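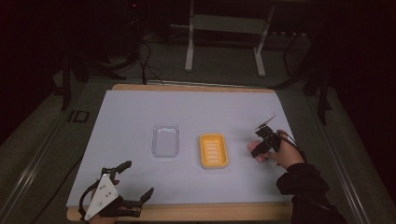

Packing hall: where the handling work has got to

The two sorting cells at Nadurano have been running since April, and several people have asked what they mean for the packing benches. This is how things stand.

The cells take over the part of the job that used to fill most of the late shift: picking up small plastic goods, such as soap dishes and trays, and setting them down the right way up for wrapping. Idico supplied the arms and Duggan fitted the guarding. In the last full month the cells handled 2922 pieces. Clear items still give more trouble than coloured ones, and anything the arm fails to pick twice goes down the side chute to be placed by hand.

The arms learn from people. Staff from the benches do the task themselves with hand-held grippers, one in each hand, and the recordings are used to train the arm. Each new product needs 800 good recordings before it goes on the line, or 1000 if it is see-through. A session lasts from 9 until 11.30 with a break in the middle, and counts as normal working time at the skilled rate. The grippers are heavier than they look, so please tell your team leader if your wrists start to ache. Lighter ones are on order.

There are 41 of us in the hall and no posts are being cut this year. What does change is the rota. The late shift now finishes at 9 pm, and four bench places have become cell minder places. Minders clear jams, check the chute and decide when to stop an arm. The extra half grade for this was agreed in the spring and is backdated to the first day of running.

Some people have said the minder job is dull when the cells run well, and lonelier than the benches. We have moved the second cell so that it faces the wrapping line, and minders now swap every two hours.

Training for the next product range, Kitia, starts after the summer break. Names for the recording sessions go on the sheet outside the canteen.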